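Coelho Classroom Grant: Your Questions, My Answers

Last updated 5 December 2019

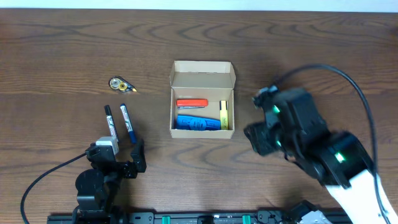 I run the Coelho Classroom Grant pretty much from my kitchen, so when you email the grant address, you get me. The same questions come in every year and I love them all, but I figured it was time to write the answers down in one place. The grant pays for the stuff teachers end up buying with their own money, and I mean that in the plainest way. If your wish list is a cardboard box with an orange-red stapler in it, like the one at the top of this page, put it on the form! I've read applications for big reading projects and applications for glue, and I like the glue ones just as much.

Who can apply?

Any teacher, classroom aide or school librarian working in a public school in the Tanum district. Part time is fine. Long-term subs are fine too, as long as you'll be in the same room through the end of the school year. If you teach at two schools, pick one for the form and mention the other in the notes.

I'm a student teacher. Does that count?

Not on your own, sorry. Your supervising teacher can apply and list you as a partner, though, and we've paid for plenty of projects that started that way.

How much can I ask for?

Up to $1,000. You don't have to ask for all of it (please don't pad your list, I can tell). One of my favorite applications last time came in at $466 for a set of graphic novels and a used bookcase, and we paid every cent.

What won't you pay for?

Food, gift cards, field trip buses, and anything the district is already supposed to give you. Phones and laptops are out too. Headphones are okay. If you're not sure, ask me before you fill in the whole thing.

How long is the application?

Two pages. Tell me what you want to buy, which kids will use it, and what you'll do with it. I don't need footnotes and I really don't need the word "leverage." Write it like you'd explain it to the teacher across the hall.

Do I need my principal to sign off?

Yes, there's a signature line on page two. Get that done early, principals are hard to catch in spring! An email from your principal's school account works if you can't get ink on paper.

Where do I send it?

We use Uven, the online form system. Make an account with your school email, look for "Coelho Classroom Grant," and upload your two pages as one file. Uven logs you out after 30 minutes and does not save your typing, so write everything in a separate document first and paste it in. I learned that one the hard way.

Can I mail it in instead?

You can drop a paper copy at the front desk of the Stidalik Learning Center. Put it in an envelope with the name of the grant on it. I pick up there once a week, so don't panic if you don't get a confirmation the next morning.

When will I hear back?

In May. Everyone gets an email, yes or no. I used to only write to the people who got the grant, and a teacher told me very kindly that the silence was worse than a no. She was right.

Who reads the applications?

Five readers, me included. The other four are retired teachers from the district. We each read everything, then we get together and argue for an afternoon. If one of us knows you well, that person sits out your application.

I got turned down last time. Should I bother?

Please do! We run out of money well before we run out of good ideas. Write and ask what held yours back and I'll dig out my notes. Quite often it's something small, like prices with no shipping included.

Can a whole grade level apply together?

Sure, but it counts as one application with one limit. Choose one person to be the contact, and make it somebody who answers email in the summer.

What do I owe you afterward?

Keep your receipts and send them by the end of the fall semester, plus a paragraph on how it went. If it flopped, say it flopped. If you send photos with kids in them, I'll need the school's permission form for each child before I can put them up.

Can I change my list after I get the money?

Small swaps are fine, no need to ask. If you wanted beanbags and now you want a kiln, write to me first.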